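Last updated 06/11/2023

Up at six, couldn't sleep, too wound up about the arms. Ate cereal standing at the counter and was at the bench before the heat had come on in the building.

Second full week of teaching by hand and I still love it. I sit down, take hold of the two leader handles, and the big arms copy me, and for the first ten seconds of every morning my brain says those are my hands over there. Then I try to pick something up and remember that I can't feel a thing. Everything has to come through the eyes. Rakiya says she has started looking at her own fingers differently at dinner. Same for me! I watched myself butter toast on Saturday and thought, look at that, the left hand is only there to hold the plate still, and it's doing half the job.

We've been on handovers since Friday. Left picks up, both go to the middle, right takes it, left lets go. Sounds like nothing. My first try at it back in March, on the old Tekeo setup, I squeezed so hard with both sides that the arms pushed against each other and the whole thing tripped out. What I've learned is to come in slow, close the right hand, and then wait. Just wait. A whole breath with both hands on it before the left one opens. Thitima taught me that and it fixed more of my bad takes than any setting we changed in the software. She also wants the pause kept the same length each time, so the model doesn't pick up a lot of dithering and decide that dithering is part of the job. I dither a lot. I'm getting better.

Total as of tonight is 3,602 episodes in the Grisska folder, 704 of them handovers. I wanted 100 today and got there a little before five, with a sore right shoulder. Must lower the chair. I keep writing that and I keep not lowering the chair.

Best part of the day was after lunch. Rakiya loaded the policy trained on last week's takes and we let it run with my hands in my lap. It went for the pickup, missed, backed off, and tried again from a slightly different angle — and that second try was mine. I do that little sideways shuffle when I miss! I never knew I did it until I saw the arm do it. I yelled so loud that someone from Olatunji next door came to see if we were all right. It got the grasp on the third go and then let go too early at the handover, so there's our homework. More takes with small things, and more with a real mistake and a real recovery in the middle of them. Thitima has been asking for those all along and I've been throwing them out because they looked ugly.

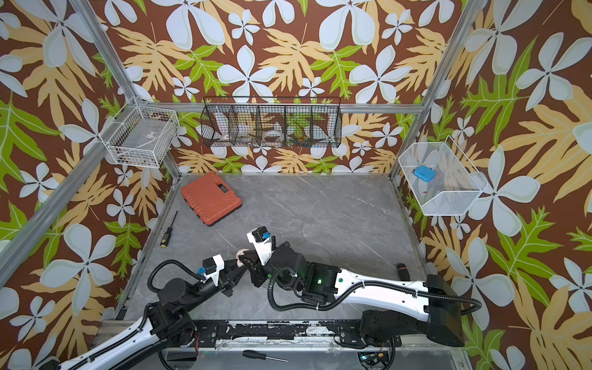

Small things are harder than I thought they'd be. With something big you can be sloppy about where the second gripper lands. With something little there's hardly any room for two sets of fingers, and the wrist camera view matters much more than the overhead one. I had been driving almost entirely off the overhead. Switched over halfway through the afternoon, felt seasick for maybe five minutes, and after that it was lovely. Smoother than anything I did last week, I think, though Rakiya will tell me for sure when she has gone through the files.

Tomorrow she drives and I do the labels. I'm a bit jealous already. Thitima wants us to try the Terus handles too, the ones with a stiffer trigger, and I'm hoping they'll stop me from snapping the fingers shut when I get excited.

Ice on the shoulder now, leftover soup, bed. Call Mom back.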